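July 2, 2018
By Davina Gourlay

Ticket 221 - Staff travel bookings, Darness office
Status: Open, pending vendor reply

Employees selected for the company anniversary trip report that the Baltton booking portal rejects their travel allowance. The approved allowance is 2,000 per person. The portal accepts 1,000 and returns the message "limit exceeded" for any higher amount.

Steps taken: The allowance table was compared with the list approved by Human Resources, and the two agree. One account was removed and created again, with no change. A test booking entered from the Sutherland office was accepted at the full amount. The fault is therefore limited to Darness accounts.

Finding: Darness accounts remain assigned to last year's benefit group, which carried the lower limit. The group cannot be edited locally - the request has been passed to Drurnel, the portal vendor.

Interim measure: Employees should not split a trip into two bookings. Payroll will hold all places until September.

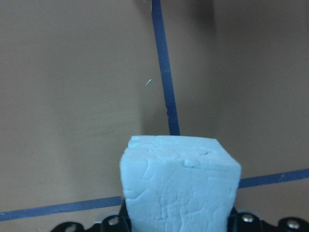
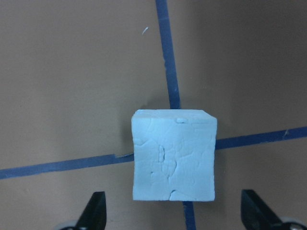 Davina Gourlay

Please add further reports to this ticket and do not open a new one. Each report should state the employee's office and the amount entered.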